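Grundach and Bratari Extend Cease-Fire, Argue Over What to Call It

23 April 2025

Grundach and Bratari have agreed to keep not shooting at each other until the end of May, the third extension of a truce that both governments still describe as temporary. Talks in the border town of Ban took 19 hours, most of them spent on the title of the document. Bratari wanted "agreement." Grundach would sign only an "understanding." The final text runs to 2847 words and uses neither.

Under its terms, each side pulls its artillery back 3 miles from the Graltix crossing, and 800 peacekeepers stay where they are. Their commanders had asked for twice that number and a working radio network. They will get a review.

Bratari's defense ministry called the deal a victory. So did Grundach's, an hour later and in nearly the same words.

Detainees are not covered. Neither are the minefields south of the river – those go to a working group, which has yet to be given any members.
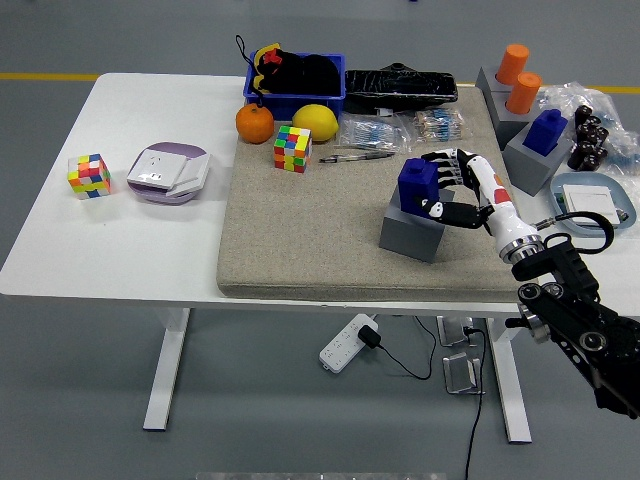 What happens next

The crossing reopens to trucks on the first of May, mornings only. Both parliaments must still vote, and Grundach's is in recess.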